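Ulov: clothes tidying with a hand-held gripper
Data card and notes for the student project, second release
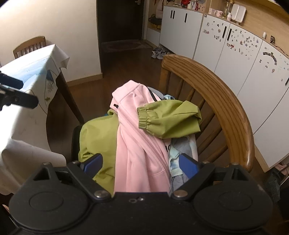

Fig. 1. Gripper view over the clothes chair, pink hooded jacket on the pile.

Summary

Ulov is a set of short recordings of people picking up clothes in ordinary homes with a hand-held two-finger gripper. It was put together by the Irkine robotics club over one school year. The recordings are used to train a small policy that chooses where to grasp next when the clothes are in a heap. There are 300 recordings in this release, made in members' homes.

This file covers what was recorded, how, how it is labelled and what is wrong with it. The training code is kept separately and has its own README.

People

Elaine Barros: project lead, recording plan
Rogério Coutinho: gripper build and repairs
Mirela Falcão: labelling and the label checker
Evanthia Gavalas: training runs, file format
Darlene Penner: supervising teacher, consent forms

Task

The person holding the gripper stands in front of a pile of clothes on a chair, bed or sofa. They take one garment at a time and put it somewhere else, usually a basket or a clear bit of table. A recording ends when the pile is gone or when four minutes have passed. The other hand may hold the chair steady but must not touch the clothes.

We started with folding and gave it up in November. With one gripper it took too long and most attempts ended in a lump. The folding recordings are not in this release.

Equipment

The gripper is black, with two angled fingers that have blue rubber inserts on the inner faces. The camera looks out over the fingers, so the gripper body always fills the bottom of the picture. Rogério built three. They are called Paiva 1, 2 and 3 in the metadata. Paiva 2 was rebuilt after a finger joint worked loose, and recordings from before the rebuild are marked "old_joint". The fingers close a little to the left in those, so leave them out if you need exact finger positions.

Check the finger screws before every session. Please do this even if you used the gripper the day before.

What is in each recording

video: colour, one camera
finger_gap: opening between the fingers, in millimetres
pose: estimated gripper position, relative to the first moment of the recording
labels: start and end of each grasp, garment type, result
home: a letter, never a name or address
notes: free text, often blank

Sound was recorded but has been removed.

Labels

Garment types are jacket, jumper, shirt, trousers, dress, small item and other. A hooded top with a full zip counts as a jacket. We argued over this one and some early files had it as a jumper. Mirela went back through them and changed them all, but if you find one she missed, tell us.

The result of a grasp is one of these:

clean: one garment lifted and moved
double: two or more garments came up together
drop: garment lifted but let go before it was placed
miss: fingers closed and nothing came up

Each recording was labelled by one person and checked by another. When they disagreed, Mirela decided.

Sleeves lying over other garments are the main cause of doubles. In a heap like the one in Fig. 1, with a lime-green jacket draped over and around the pink one, it is not obvious which garment should come first. We did not give the people recording a rule. They picked whichever they liked, and the policy copies that.

Splits

Training: 183 recordings
Validation: 43 recordings
Test: 74 recordings

The split is by home. No home appears in more than one part. Our first split was random by recording and gave scores that were far too good, as the model had seen the same chairs and the same jackets in training. Do not compare numbers from the first release with numbers from this one.

Known problems

Dark clothes on dark seats are hard to see, and the garment labels there are less reliable.

Very few recordings have wool or anything heavy. Most of the sessions were done in warm rooms with light jackets and sportswear.

Pose drifts when the camera is close to a plain wall or a white tablecloth. Evanthia's script flags the worst cases as "pose_bad" but does not repair them.

Everyone who recorded is right-handed apart from Elaine.

Homes and consent

The recordings show people's rooms, with shelves, shoes, cupboards and so on left as they were. Each household signed a form and was shown its recordings before they went in. Faces, post and screens were cut out. If a household changes its mind, Darlene removes the files and we put out a new version number. Please delete old copies when that happens.

Use

Free for teaching and for other school clubs. Ask first for anything else. Do not try to work out whose home is whose.

To do

Re-record the sofa sessions with Paiva 3
Add left-handed recordings
Reach 1,000 recordings before the Pikameo student competition
Write down how to charge the battery pack properly

Club meetings are on Wednesday after lessons. Bring label corrections then, or put them in the shared sheet with the recording number and the time of the grasp.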